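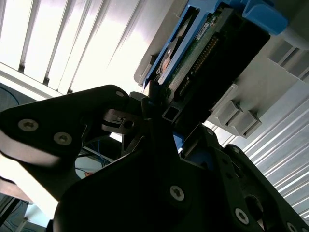 Last changed: November 17, 2022

Category: Rivell Tower Manual > Section 4 > Hard Drives

Swapping a drive in a blue caddy

Power off, unplug, side panel off. Caution – don't touch the green circuit board or the gold pins. Hold the caddy by the sides.

1. Unplug data cable and power first. Pull the plugs, not the wires.
2. Press the blue latch, slide caddy out of the cage.
3. Flex the caddy open and lift the old drive out. Put new one in teh same way round.
4. Slide back in till it clicks. Dont force it.

Note: blue cable is SATA data. Red, yellow and black wires are power, white plug. Tuck the slack away from the board.

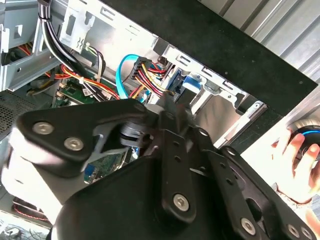
5. Reconnect both plugs – power, then data. Panel on, plug in, check the drive shows up in setup.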